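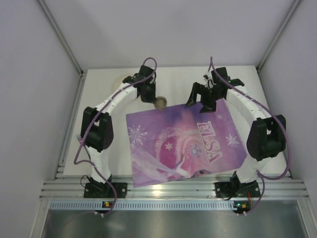
Progress report to the Golldale Fund
Prepared by Diane Vachon, Sawatzky Workshop
December 29, 2025

Dear Hélène,

I hope this finds you rested and well fed. You asked for a page or so on how the open day went and what your grant has been doing since the fall, and I am afraid I have run over, as I usually do.

The open day took place in November, as planned, and we had 73 visitors over the afternoon. That is more than the room comfortably holds. Carter Bouchard ended up letting people in a few at a time, and the rest waited in the hall with cider and the posters from the Hillon school project, which got a much better look than they would have otherwise. We had families, a good number of retired people from the neighborhood, and a group of students from the Olell evening program who stayed right to the end and had to be reminded that we wanted to go home.

The main demonstration was the two-arm table. When I last wrote to you we had one arm working and the other in pieces, so it was a real pleasure to show them side by side. We decided early on to use household things on the table – a fork, a plate, a little cup, and the Elsa cloth with the snowflakes on it. Anathi Coetzee argued for the cloth and I argued against it, on the grounds that fabric is hard for the arms and I did not want to spend the afternoon making excuses. She was right and I have told her so. Small children who had no interest at all in grippers came straight over when they spotted Elsa, and then they stayed to ask why the robot was so slow.

I will be frank about how the demonstrations themselves went. Moving the cup was dependable and we could do it over and over without worrying. Folding the cloth was another matter. We made 10 attempts in front of visitors and 2 of them came out as something you would call a fold. The trouble is mostly at the corners, where one gripper has a good hold and the other comes away with nothing. People were very kind about it, and I think several enjoyed the misses more than the successes (there was a good deal of cheering). Tyson Fortin talked the crowd through each try, and he has a real gift for it. One gentleman told him he had never understood before why his laundry was still his own problem.

Tyson has since gone back through the practice runs we recorded with the arms this year, 1,238 in all, and sorted them by which object was on the table. It was long, dull work and he did it without complaint. The cloth runs are a much smaller share than I had assumed, so that is where we will put our hours this winter.

On spending, we are within the budget you approved. The enclosure and the rails are paid for. The cables cost more than we had put down, and Carter made up the difference by building the second arm's base bracket in our own shop. I will send the receipts separately so they don't get lost in this letter.

A few things we would do differently next time. We need a second room, or at least a proper sign-up sheet with times on it. We need a step for the shorter visitors, who spent a lot of the afternoon being lifted up by their parents. Anathi would also like a part of the day when visitors can guide an arm themselves, and I would like that too, once we are happy with how it stops.

The Olell students have asked to come back in the spring, and their teacher would like them to help with the folding runs. I have said yes in principle. If you are able to join us that day, please do, and bring your granddaughter, whom I believe you mentioned is fond of snowflakes. We can arrange a quieter hour for the two of you before the others arrive.

With warm thanks from all of us,

Diane Vachon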